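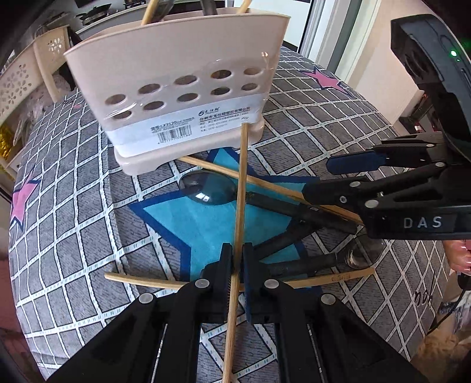 Figure 2. Chopstick held between gripper fingers, with a pink utensil caddy behind.

3.2 Gaps in the station record

Daily rainfall totals came from 762 gauges in the Tanasarn basin. More than 527 of them had at least one gap longer than a month, mostly in the early part of the record, when gauges were read by hand. We filled short gaps from neighboring gauges, following the method of Radwan and Sqalli, and left the longer ones empty. A station was dropped from the trend analysis if a full wet season was missing in any decade.

Moving a gauge can look like a change in climate. The Tullero station was moved uphill from the river, and its totals went up in the same year. We compared it with the station at Evside, where no such step appears, and adjusted the earlier Tullero values to match. The Gredia station was also moved, but only across a road, and we found no break there. Its values are used as recorded.

These choices affect the size of the trend more than its sign. With the raw data, the basin shows a clear increase in heavy rain days. After adjustment the increase is smaller, and in the dry season it can't be told apart from year-to-year variation. The wet season increase remains — it is strongest in September — and does not depend on any single station.

Earlier work on this basin reported a larger increase. Part of the difference comes from the Tullero move, which was not corrected in that work, and part from the choice of start year. Starting in a dry spell makes any later period look wet. We repeated the analysis with each possible start year in the first decade and report the full range of results in Section 4.

Last updated: 8/23/26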